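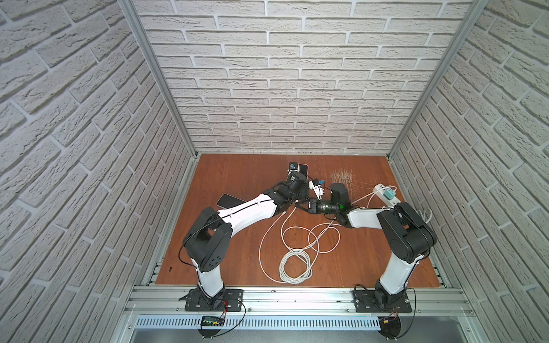
Figure 3. Brick-pattern wall panels, light gray and white, with staggered courses and pale recessed mortar lines.

4.2 Why people like a wall that looks like brick

We were surprised, and a little charmed, by how fondly people spoke of printed brick. In the June round of interviews in Turnaldale, we asked residents of 8 rental buildings what they would change first in a plain room, and a good many of them went straight to the walls. Several had grown up in the old mill streets of Skillongate and told us (sometimes at great length, and we were happy to listen) that a brick pattern made a new apartment feel settled. Cai's earlier survey of almost 3000 households in Kinonora found much the same warmth toward it, though her renters leaned toward red and ours toward the paler grays.
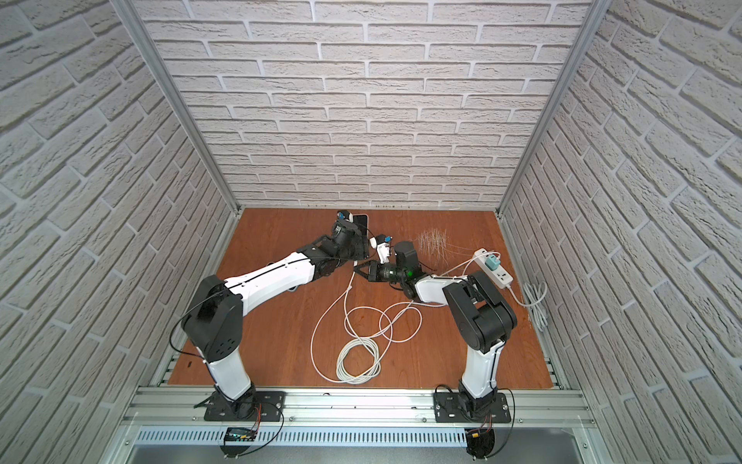
Color, then, seems to depend a good deal on where a person has lived before, and we would be slow to read a general taste into it. What did hold across both towns was a liking for visible mortar lines. People called flat prints "wallpapery," and seven of them used that very word! We return to this in Section 6, where the question of surface depth is taken up along with the cost figures.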